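4. Attendance, Intention and the Bag by the Door

4.1 What the sign-in records can and cannot say

The attendance data come from 13 amateur judo and wrestling clubs in Drornska and Brarport, all of which take adult beginners and all of which use the Kisus sign-in system at the door. Over 15 weeks, starting in February, the system logged 3,344 separate visits. A visit is one person tapping one card on one evening. It says that the person came through the door. Whether they then trained, sat on the bench with an ice pack, or spent the session explaining their knee to someone is beyond the reach of the tablet.

We treated every tap as a session attended. Coaches at several clubs objected to this, with some feeling, and told us which of their members could be relied on to arrive for the warm-up and vanish before live sparring. We have no reason to doubt them. We left the records alone all the same, as the alternative was to let each coach decide who had really been there, and the coaches did not agree with one another about what "really" meant. One wanted to strike out anyone who had skipped the break-falls.

Kisus also has a feature that lets members mark a session as "planned" in advance. We had hoped this would be the heart of the study. A planned session followed by a tap would be an intention carried out, and a planned session without one would be a lapse, and the gap between them could be studied at leisure. In practice, members used the button in at least three incompatible ways. Some marked sessions they expected to attend. Some marked every session on the calendar on the day they joined and never opened the screen again. A third group marked sessions after attending them, apparently for the pleasure of seeing the square turn green. The planned-session data were set aside, and we relied on the diaries described in Section 3.

4.2 The beginner's cliff

Clubs already know that adult beginners leave. What they disagree about is when, and the disagreement tends to follow the coach's theory of why. Coaches who think beginners are scared off by sparring place the drop at the first sparring night. Coaches who blame the price place it at the first full month's fee. At one Brarport club the drop was said to come just after the first class on leg attacks, and the coach had moved leg attacks later in the course to deal with it. The drop, he reported, had moved too. He took this as proof. It could also be read as a sign that people leave during the course and that whatever is being taught at the time gets the blame.

In our records, the sparring night did not stand out. Beginners who attended it came back the following week at much the same rate as they had come back from the week before. Several diaries describe the first live round as the best part of the course so far, in terms that suggest the writer had not been on the winning end of it. "I was flattened by a very polite man" is a fair sample of the tone.

What did stand out was the first missed week. Beginners who missed a week for any reason were much less likely to be seen again, and the reason given seemed to matter very little. A work trip, a cold, a child's birthday and a flooded street all led to the same place. This is an old finding in exercise research and we claim no credit for meeting it again. The diaries do, however, give some sense of what happens inside the missed week, and it is smaller and duller than either the coaches or we had expected.

4.3 Kit as a point of failure

Diary keepers were asked to note, on any evening when they had meant to train and had not, the last thing they did before giving up on it. We expected to read about tiredness, and there was plenty of that. We were less ready for the amount of writing about laundry.

A judo jacket is heavy, dries slowly, and takes up most of a domestic clothes rack. Wrestlers have an easier time of it, with lighter kit and less of it, but they too need something clean to wear in close contact with strangers, and they too can fail to find it. Again and again the diaries describe the same short chain of events. The writer comes home intending to change and leave. The kit is in the machine, or on the rack, or in the bag where it has been since the last session. There is a pause. After the pause the writer is on the sofa, and the entry ends.

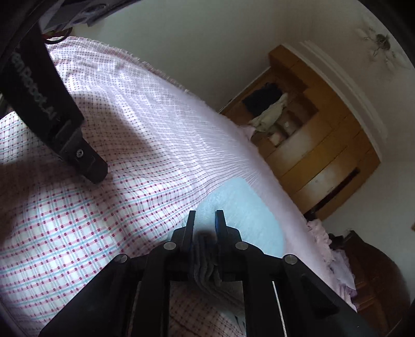
Missed sessions of this kind were more common among beginners than among established members, and the difference appears to lie in where the kit was when it was needed. Established members mostly kept a packed bag near the door and could say what was in it. Beginners mostly could not. Their kit lived among their other clothes and had to be picked out and recognized each time, often in a hurry and in poor light. The task sounds trivial until it is tried. The dark gray cloth in Figure 2, bunched up and folded over on itself, could be a good many things, and a person with a few minutes to spare before the bus would have to shake it out to know which. Multiply this by a jacket, trousers, a belt, and whatever goes underneath, and the evening has begun to tilt toward the sofa. One beginner from Drornska wrote that she had left home with what she took to be her training top and reached the hall with a pillowcase. She trained in her work blouse, which she described as a sacrifice, and she was one of the few in her group to finish the course.

We do not wish to build a theory of sporting retention on a pillowcase. The diary keepers chose themselves, they were asked about small things and so wrote about small things, and a person who has gone off judo may well find it more comfortable to blame the rack. Several entries read very much like this. One man's jacket remained damp for the last third of the study, a feat of drying that would interest a physicist. But the kit entries were spread across both towns and all types of club, and they turned up in the diaries of people who went on training as well as in those of people who stopped. Those who stayed had the same damp jackets. They had simply worn them.

4.4 The loan rack at Güler Hall

Güler Hall, in Brarport, houses 2 of the clubs in the sample, one judo and one wrestling, which share a mat and very little else. Before our study began, the judo club had started keeping a rack of loan jackets in the corridor, open to anyone who arrived without one. The arrangement was informal. There was no sheet to sign and no charge, and the jackets came in the sizes that former members had happened to be, so that tall beginners trained with their forearms out and short ones disappeared.

We did not set up this comparison and cannot take it very far. Still, the judo club at Güler Hall lost fewer beginners after a missed week than the wrestling club down the corridor, and fewer than the other judo clubs in town. Its coach put this down to his teaching. The diaries put some of it down to the rack. Members wrote of coming straight from work on evenings when they would otherwise have gone home first, and going home first was, in these accounts, where most of the trouble started. Once the front door had closed behind them, the chance of a tap that evening fell sharply, whatever state the kit was in.

The rack had costs, and they should be set out. The jackets had to be washed, and the washing fell to whoever noticed that they needed it, who was nearly always the same member. Two of the jackets left the building and have not returned. A complaint was made about smell, then withdrawn when it was traced to the complainant's own bag. The wrestling club declined to set up a rack of its own on the grounds that nobody wants to borrow a singlet, and we found nothing in the data to contradict this.

4.5 Limits

Three cautions apply to this part of the study. First, the period covers the end of winter and the whole of spring, when wet jackets dry badly at one end and light evenings tempt people elsewhere at the other. A study begun in late summer might find less laundry and more barbecues. Second, the clubs that agreed to take part were those with a working tablet and a coach willing to answer messages, and these may be better run than the clubs that never replied. Our picture of beginner loss is probably on the kind side.

Third, keeping a diary changes the thing it records. Several participants wrote that they had gone to training mainly to avoid having to explain to us why they had not. We were pleased for them and sorry for the data. The diary keepers did attend more often than other beginners at the same clubs, and we cannot separate the effect of writing things down from the effect of being the sort of person who agrees to. When the diaries ended, attendance in this group slipped back toward that of the others, with the exception of the woman with the pillowcase, who at the time of writing has moved up to the intermediate class and bought a second jacket.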